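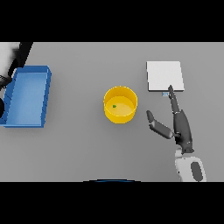

Unit 2: Planning the Equipment Budget for a Two-Arm Cell
Course handout, Bragança
Revised 06/07/2025

2.1 Scope
These notes cover the purchase plan for a two-arm tabletop cell with articulated hands. Simulation comes first. No order is placed until the task has been run in the simulator with the hand model the supplier intends to ship.

2.2 What the simulated task tells the buyer
Reach: sets arm length and mounting distance. Check both arms against the far corners of the table.
Hand type: a task done with one extended finger may not need a full hand. Price both options.
Small parts: a thin item lying next to a flat board is a harder case than an item in a bowl. Size the fingertip for the harder case.
Fixtures: trays, bowls and boards are cheap, but they wear and get lost. Enter them as consumables.

2.3 Cost lines
Arms and controllers
Hands, with spare fingertips
Table and mounts
Simulator license and workstation
Safety review
Training
Reserve

In the worked budget, the simulator license is 1000 per year and the fixtures line is also 1000. Only the license recurs in full. Students often carry both into year two, which overstates the running cost.

2.4 Quotes
Request quotes from Bolov and Asesis on the same parts list. Bolov quotes hands separately; Asesis bundles them with the arm. Split the bundle before comparing. Lead time for hands is 11 weeks from either firm, so a February start means ordering the previous fall.

2.5 Assignment
Prepare a one-page budget for the Skovano cell. State which lines depend on simulation results and which do not.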